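送料無料とポイント還元を、もう一度疑ってみる

10月　書いた人:このブログの管理人 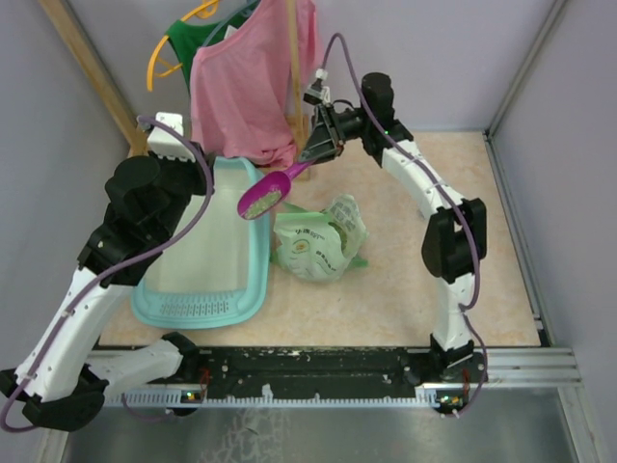

送料無料になるまで買い足したほうが、結局は得なのか。

買い足す品がもともと近いうちに買う予定のものだったときだけ得で、それ以外はたいてい支払いが増えて終わる。

この話を書こうと思ったのは、土曜日の夜にNorthorpeで玄関マットを買おうとして、カートの画面で手が止まったからだ。マット自体は気に入っていた。値段も納得していた。ところが会計に進むと送料547円が足され、そのすぐ上に緑色の帯が出て「あと1000円で送料無料!」と言ってくる。ご丁寧に、ちょうどそのくらいの値段の商品が横にずらっと並ぶ。キッチンスポンジの詰め合わせ、季節のキャンドル、よくわからない形のフック。

547円を払わないために1000円を払う。字にするとばかばかしいのに、画面の前にいるとけっこう迷う。送料は何も手に入らないお金に見えるし、キャンドルは少なくとも物が届く。差額の453円でキャンドルが買えると考えれば安い、という理屈も立つ。あの並び方はそういう理屈を思いつかせるためにあるのだろうと私は思っている。

で、そのキャンドルが欲しかったかというと、五分前まで存在すら知らなかった。

結局その夜は何も買わずに閉じた。偉そうに書いているが、去年の私はこの手でフックを買っている。まだ袋に入ったまま引き出しの奥にある。

もうひとつ気に入らないのは、送料が出てくるのが最後だということだ。商品ページには税込価格が大きく出ていて、送料は住所を入れて、支払い方法を選んで、ようやく表示される。そこまで入力した人は、なかなか引き返さない。私だってカード番号まで打ったあとで別の店を探し直すのは面倒くさい。面倒くさいので払う。最初の画面に小さくでも書いてあれば済むのに、たいてい「送料について」という別ページへのリンクがあるだけで、開くと地域別の表が出てきて、大型商品は別途、離島は別途、クール便は別途。読んでいるうちに何を買うつもりだったか忘れる。

送料を取ること自体に文句はない。荷物を運ぶ人がいるのだから、お金はかかって当然だ。むしろ「全品送料無料」を掲げている店のほうを私は疑ってかかる。Rosiaという雑貨の店がそうで、送料はどんなに小さい物でもかからない。最初はいい店だと思った。ところが同じ布巾が、Northorpeではもっと安い。何枚かまとめて買うなら、送料を払ってもNorthorpeのほうが下になる。一枚だけならRosiaが勝つ。要するに布巾の値段の中に送料が一枚ずつ入っているわけで、たくさん買う客ほど何度も送料を払っている勘定になる。

もちろん店の人に聞いたわけではないので、仕入れ値が違うだけかもしれない。そこはわからない。わからないけれど、「無料」と書いてある分がどこから出ているのかを考える癖はつけておいて損はないと思う。

次にポイントの話。

Soteneoというポイントサイトを一年半ほど使っていた。買い物の前にSoteneoのページを開いて、そこから店に飛ぶと、あとでポイントが付くという仕組みのものだ。還元は100円につき1ポイント、1ポイントは1円。普段の買い物に少しでも戻ってくるなら悪くない、と思って登録した。

交換できるのは1000ポイントから。この条件を私はちゃんと読んでいなかった。1000ポイント貯めるには十万円分の買い物をしなければならない。雑貨や日用品をたまにネットで買うくらいの暮らしで、十万円はなかなか遠い。しかもポイントは獲得から12か月で消える。古いものから順に消えるので、こちらで足しても、あちらで減る。風呂の栓が半分開いているようなもので、私の残高は春からほとんど動いていなかった。

それだけならまだいい。困るのは、ポイントを付けるために買い方が変わってしまうことだ。近所の店で買えば済む電池を、わざわざネットで買う。しかも電池だけでは送料がかかるから、また何か足す。さっきの緑色の帯がここでまた出てくる。「今週は三倍」と言われれば、来月でよかった洗剤を今週買う。三倍になったところで百円につき三円である。洗剤ひとつで得をした額は、たぶん十数円だ。そのために私は昼休みにスマートフォンを開いて、キャンペーンのページにエントリーのボタンがあるかどうか探していた。押し忘れると対象外になるからだ。

あと、付かないことがある。経由したはずなのに記録が残らない。問い合わせると、途中でほかのタブを開いた場合は対象外、クーポンを使った場合は対象外、カートに先に商品が入っていた場合も対象外とのことだった。規約にはたしかに書いてあった。書いてあるのだが、あれを全部守って買い物をする人がどれだけいるのだろう。値段を比べるためにタブを開くのは、ごく普通の買い方だと思うのだが。

退会するとき、残っていたポイントは捨てた。画面に「本当に失効してもよろしいですか」と二回出た。二回目は少しだけ迷った。

値引き表示についても書いておく。Gourlayという、商品の値段の推移を折れ線で見せてくれる道具をブラウザに入れている。無料で、私の使い方では今のところ不満はない。ただし、これも無料の理由は気になっているので、いつまで入れておくかは決めていない。

それで気になっていた湯たんぽの値段を見ていたら、秋口に一度すっと上がり、しばらくしてから「期間限定値下げ」の札が付いて、夏の値段に戻った。通常価格に線が引いてあって、その横に赤い字。線を引かれたほうの値段で売られていた期間は、折れ線で見るとずいぶん短い。表示の決まりには触れていないのかもしれないし、原料の値段や為替の都合かもしれない。一つの商品を眺めただけで店全体を悪く言うつもりもない。とはいえ、夏に見たときと同じ値段の湯たんぽを前に「今だけ」と言われても、急ぐ気にはなれなかった。

カウントダウンも同じだ。残り時間がどんどん減っていく、あの時計。一度、ゼロになるまで待ってみたことがある。ゼロになって、ページを読み込み直したら、また最初から減り始めた。全部の店がそうだとは言わない。本当に終わるセールもあって、そのときは私も買い損ねて悔しい思いをした。見分け方は今もよくわからない。待って損をすることもあるし、急いで損をすることもある。ただ、急いで買った物のほうが家の中に長く残って目に入るので、後悔の量としてはそちらが多い。

以前この手の愚痴を書いたら、「時給で考えれば送料くらい払ったほうがいい」という感想をもらった。半分は同意する。五百円ちょっとのために一時間悩むのは、たしかにもったいない。ただ、その一時間に仕事をしていたかというと、どうせ布団でスマートフォンを見ていただけなので、時給の計算はあまり自分には当てはまらない気がしている。それに「時間がもったいないから」で会計ボタンを押してしまうと、まさに店の側が望んでいる客になる。それも癪である。

今のところの自分の決め事は大したものではない。

欲しい物は会計の手前まで進めて、送料込みの合計だけを紙に書く。割引前の値段とか、付く予定のポイントとかは書かない。そして一晩置く。翌日になっても欲しければ、その合計で買う。送料無料まで足りないときは、洗剤や電池のような、必ず使い切る物の残りを先に見に行く。切れそうなら足す。切れそうになければ送料を払う。

一晩置くと売り切れることもある。先月は狙っていた鍋敷きがなくなった。二日ほど惜しかったが、今は新聞を折ったものを敷いていて、特に困っていない。見た目は悪い。

まとめ買いの日を決めて月に一度だけ注文する、というのもやってみたが、私には合わなかった。日が近づくと、せっかくだからと余計な物がリストに増えていく。これは人によると思う。家族が多くて消耗品の減りが早い家なら、うまく回るのかもしれない。うちは減らない。トイレットペーパーの置き場所ももうない。

定期便の割引も一度は試した。コーヒー豆が毎月届く。飲むより早く届くので、棚に袋が並んだ。休止の手続きは会員ページの奥のほうにあり、次回の発送準備が始まったあとでは間に合わないという。準備がいつ始まるのかは書かれていなかった。割引分はたぶん、香りの飛んだ豆を我慢して飲んだ分で消えている。

玄関マットの件だが、まだ買っていない。月曜にもう一度カートを開いたら値段はそのままで、緑色の帯も同じことを言っていた。横に並ぶ商品だけが入れ替わっていて、今度は靴べらを勧められた。靴べらは、ちょっと欲しい。折れたまま使っているので、買う予定があったと言えなくもない。もう一晩置くことにする。

お問い合わせ　｜　無断転載はご遠慮ください ©このブログの管理人　｜　ページの先頭へ戻る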